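Getting the last bits of foil seal off a bottle neck?

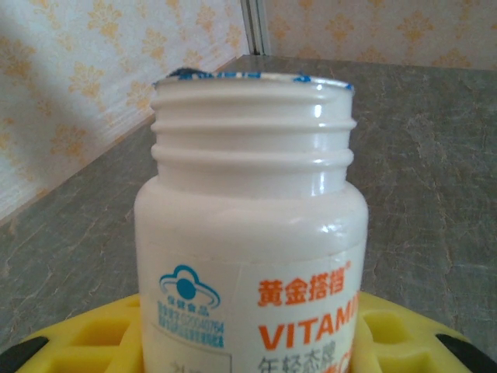

My vitamin bottle, cap off, blue foil still on the rim

yupin_h
Peeled the seal and it tore. Scraps are stuck all around the lip and I don't want them in with the tablets. What works?

Soltville30
Fingernail, then a damp cloth on what's left.

hanarau
Hair dryer, 19 seconds on low, then peel. The glue goes soft.

Soltville30
I wouldn't heat it with tablets inside.

hanarau
Pour them out first, obviously.

I. Naciri
Leave it. I've never scraped one and the cap still closes fine on mine.

yupin_h
Mine catches on the second turn. Trying the cloth tonight.

Soltville30
Dry the threads after.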